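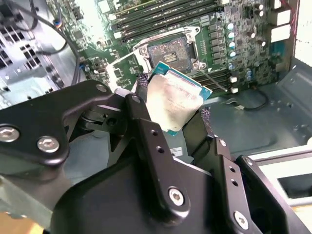
Par la rédaction de Hano, 17 janvier 2021
Rubrique : Ateliers et métiers

Il faut monter un escalier assez raide, traverser une réserve où les cartons de câbles arrivent presque au plafond, puis pousser une porte coupe-feu pour entrer dans l'atelier Valtow, à Fetthorpe. On y remet en état des stations de travail, de ces grosses tours grises que les bureaux d'études achètent cher et dont ils se séparent quelques années plus tard. La responsable de l'atelier m'avait prévenu au téléphone qu'elle serait bavarde. Elle l'a été, et l'après-midi y est passé, avec deux théières et un paquet de sablés que nous avons mangé à tour de rôle, loin des cartes mères, parce que les miettes sont ici un sujet sérieux.

« J'ai commencé par les imprimantes, comme beaucoup de gens », raconte-t-elle en débarrassant un coin d'établi pour que je puisse poser mon carnet. « Une imprimante, ça vous apprend la patience, mais ça ne vous apprend pas la délicatesse. La délicatesse, je l'ai apprise avec les processeurs. » Elle se souvient très bien du premier qu'elle a changé, chez elle, sur la table de la cuisine, avec une lampe de chevet pour tout éclairage et un manuel de carte mère imprimé si petit qu'elle le lisait à la loupe. Le manuel est toujours là, d'ailleurs, rangé entre un dictionnaire d'anglais technique et un calendrier des marées.

Quand je lui demande ce qu'il y a de si intimidant dans l'opération, elle lève les deux mains, pouces et index écartés, comme si elle tenait un petit carré de verre. « On le prend par les bords, toujours. Le dessus, on peut le nettoyer, la vieille pâte thermique s'en va avec un chiffon et un peu d'alcool. Le dessous, on n'y touche pas. Et puis il y a les broches du support : elles sont si fines que, si on lâche le processeur de travers, on en couche trois ou quatre d'un coup. Alors on se penche, on cherche le repère dans le coin, on respire, et on le laisse descendre bien à plat. Sans appuyer ! C'est le levier qui appuie, jamais vous. »

Elle insiste longtemps sur ce point, revient dessus, me raconte une carte magnifique perdue pour une seconde d'impatience (la sienne, précise-t-elle en riant), et je finis par comprendre que toute la journée de l'atelier s'organise pour que personne n'ait à se presser à ce moment-là. Les vis sont triées le matin, les barrettes de mémoire testées avant le déjeuner, et les processeurs viennent ensuite, quand le téléphone sonne moins. 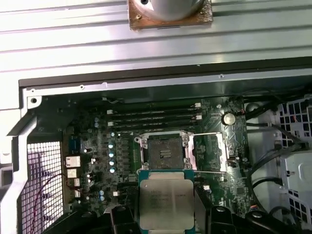

Une station de travail se prépare comme une pièce qu'on va repeindre, m'explique-t-elle : on commence par la vider. Elle retire ce qui s'enlève, passe le pinceau doux dans les recoins, souffle la poussière des grilles, et seulement après elle regarde ce qu'elle a devant elle. « J'aime beaucoup l'étape où il ne reste presque rien », dit-elle. Quatre emplacements de mémoire sans une seule barrette, le support du processeur vide, son cadre rabattu et le grand levier argenté relevé au-dessus de la carte : à ce stade, selon elle, on lit une machine d'un coup d'œil, alors qu'une fois remontée il faut la deviner entre les câbles. C'est aussi l'instant où elle sort sa loupe et incline sa lampe pour examiner les broches, rangée après rangée. « Le reflet doit être régulier. S'il y a un petit accroc dans le brillant, c'est qu'il y en a une de tordue. »

L'an dernier, 76 machines sont reparties de Fetthorpe, la plupart vers des écoles et de petites agences de dessin. Le projet Nnaji, qui coordonne les dons dans la région, lui en a encore promis un lot pour le mois de mai. Elle a donc commandé des étagères, puis d'autres étagères quand les premières se sont révélées trop étroites pour les tours couchées. Dans la réserve, elle conserve environ 900 pièces détachées, dont une boîte entière de caches en plastique pour supports de processeur. « Tout le monde les jette, et tout le monde m'en redemande ensuite. »

Je voulais savoir si elle se lassait. Elle a pris le temps de remplir nos tasses avant de répondre. Les boîtiers se ressemblent, reconnaît-elle, et il y a des jours d'hiver où les doigts sont gourds et où l'on préférerait trier des câbles au chaud. « Mais chaque machine a sa petite histoire d'usure. Il y a celle qui a vécu sous un bureau, pleine de moutons, celle qui sort d'une salle climatisée et qui brille encore, celle où quelqu'un a mis de la pâte thermique comme du beurre sur une tartine – on en retrouve jusque sur les vis. » Elle garde un faible pour les tôles bien pliées, sans bord coupant, et me fait passer l'index le long d'un châssis pour que je sente la différence.

Avant que je parte, elle a tenu à me montrer le premier démarrage d'une tour terminée la veille. Le ventilateur s'est lancé, s'est arrêté, puis a repris plus doucement. Elle écoutait, la tête penchée, et m'a fait signe d'attendre encore un peu pour ranger mon carnet.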